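Boards > Bench Automation > Kits and Services > Dravevora two-arm kit, worth the money?

4 min read

**tkinoshita**
We've had the Dravevora kit on loan from Tillska since March and they want an answer by 13th June. Two arms, parallel grippers, controller and 21 hours of remote support for 3,000 a quarter. We want it for sorting small mixed stock into trays. Setup took a morning. Has anyone kept one past the trial?

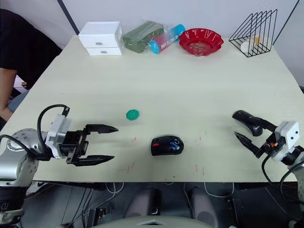 The arms have been fine so far. My doubt is the support, as I've used nine hours of it already, mostly on calibration.

2 replies · 5 shares

**sveva_b**
We kept ours. Calibration settles down once you stop moving the table. I'd pay the extra 679 for the spare finger set, though. Ours wore at the tips.

**pearce_r**
I disagree about the fingers. Onishi sell a set for 300 that fits the same mount, and we've run them daily. I also think the quarterly price is steep for what is mainly a pick and place job.

**tkinoshita**
Thanks both. Mayu Takeda at our place wants it for two-handed work as well, so it's not only pick and place.

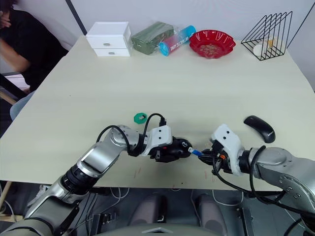

Two-handed work is where I'd judge it. One arm on its own is easy to get going. Bringing the gripper tips almost together over something as small as that blue piece needs both arms to agree on where they are, so ask Tillska for the tolerance in writing.

**pearce_r**
Fair point, but I'd still get a quote from Ciment before signing.

1 share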